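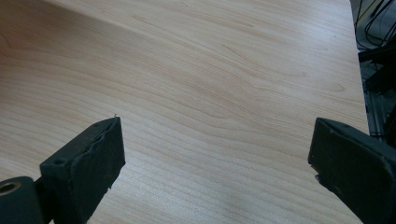 **Forncombe Furniture & Finishes Club** | visit notes, June

So we finally made it to the Plomitz open day! If you missed the signup sheet, I'm sorry, because it was a good one, and the bus had empty seats both ways. I've been going on at people about tabletops ever since, so I may as well write it up and get it out of my system.

Plomitz, if you haven't been, is the long gray building past the Heydari lumber yard. You go in by the side door, you get a sticker with your name on it (mine said "Guest 16", fine by me), and then they pretty much let you wander. There's a front room with coffee, a hallway of sample boards, and then the finishing rooms at the back where they keep the tables. I skipped the coffee and went straight to the back.

Our guide was Gholamreza Rashti, who was very patient with me. I asked him about grain for so long that the rest of the group went ahead to the sanding demo and I had to catch up later. What I love about a pale top is how much is going on in it once you get your nose down close. You walk in and think, okay, light wood, beige, nice. Then you notice the big looping cathedral shapes, and the skinny straight lines packed tight together, and after that you can't stop following them. I must have run my finger along the same wavy line four times. Gholamreza said everybody does that and they wipe the tops down at lunch.

He had us do a little exercise, too. You stand at one side of the table and look across it toward the light, then walk around and look again from the other side. The color changes on you! One corner goes tan, almost brown, and then there's a whitish patch where the light bounces back and the lines nearly fade out. Same top, same minute. His advice for anybody picking a table for home was to carry the sample board over to the window and then into the darkest corner you've got before you put any money down. I wish I'd heard that before I bought my kitchen table (it looked like honey in the store and it looks like oatmeal in my house). 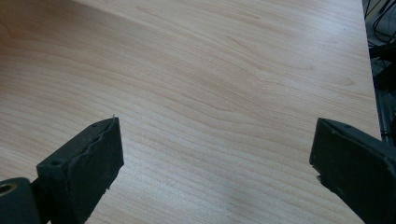

I also got a long talk out of him on sheen. Plomitz will do you anything from dead flat up to a real shine, and their most popular is in between, just glossy enough that it catches a lamp. They had boards in the hallway rubbed with different grits, and you were allowed to touch those as much as you liked. I went 800, then 1000, then back to 800, with my eyes closed, and I got it wrong both times. Ehsan Kermani got it right and has not let it go. He says you feel it with the side of the thumb. I tried the side of the thumb. I still got it wrong.

Ehsan was more interested in edges than I was, I have to say. He crouched down by pretty much every table in the building. His thing is that people look at the top and forget to look where it stops, and a clean, straight edge tells you somebody took care with the cut. After the third table I started crouching too, so now there are two of us. If you go with Ehsan, wear pants you can kneel in.
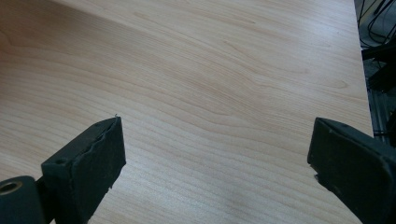
*Looking along the tabletop toward its straight edge, with the swirls in the middle of the grain.*

Lunch was sandwiches in the front room, and there was a table of leaflets from Kutodetti, who sell the wax a lot of you have been asking about. I grabbed a handful and they're in the club drawer. The small tin is all you need for one dining table, or so the lady there told me, and she had no reason to talk me out of the big one, so I believe her.

After lunch they did a raffle. Tickets were numbered up to 1000 and I was holding 997, and the winner was somewhere down in the forties, so no new stool for me. Then a quick look at the spray room through the window (no going in, too many fumes) and back on the bus by four.

A few things if you're going next time. Parking is tight, so take the bus or share a ride. The back rooms are chilly, even in June. Bring a notebook, they don't mind you writing things down. And ask for Gholamreza if he's around, and ask him about the window thing, he does it much better than I've told it here.

I've got two sample boards on loan, both pale, one flat and one with a bit of shine. They'll be at the next meeting if anybody wants to try the thumb test. They need to go back to Plomitz after that, so please don't put coffee on them.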